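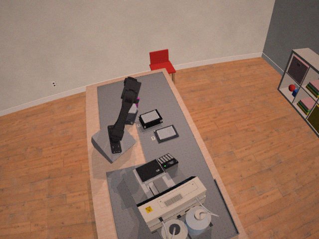
The town has put a lot of hope into the Skastach site, so in March I took the 27 bus out to its open day to see what we got for our tax break. The brochure promises 900 jobs. I asked Corina Fankhauser, who was running the tour for the developer, Prestevo, how many people work there now. "Close to 200," she said, and then added that this included construction crews.

The old Koller mill has been cleaned up nicely, I'll give them that. The brick looks good and the stairwell still has its iron railings. But the ground floor shops are dark, and the "public courtyard" closes at 6 p.m.
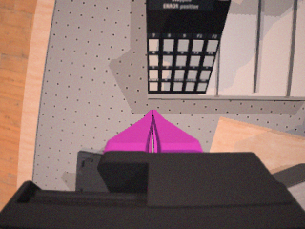

Magenta against dark gray.

Orik, the cafe operator, has signed a lease but not set an opening date. Rents were harder to pin down. A small bakery would pay "a market rate," and I couldn't get anyone to put a figure on that.
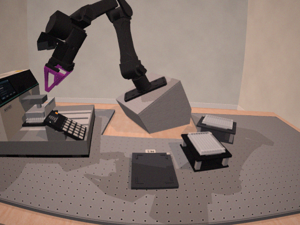 A light wooden table, with microplates on the black stands at right.

Visitors were given numbered badges. Mine was 3337, and I doubt they started at one. The promised riverside path is still a fence with a drawing on it. I asked when it would open and was told to check the website, which says "soon."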